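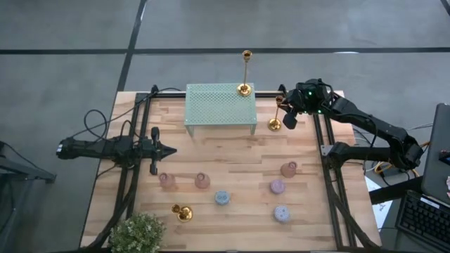 Setting Up a Shelf Display

Have you ever seen a shop window that made you stop and stare? Somebody had fun arranging it, and you can do it too!

Start with a riser. A riser is a tiny shelf with legs, and it lifts things up so they don't hide behind each other. Ours is mint green and full of round holes.

Next come the candlesticks. Put a tall one up on the riser and a short one down on the table. Now your eyes go up and down like a roller coaster!

Little round vases are great for filling in the front. Try dusty pink ones, slide them around, then step back 2 big steps and look again.

Marama Nepia, Wurnutum Kids' Page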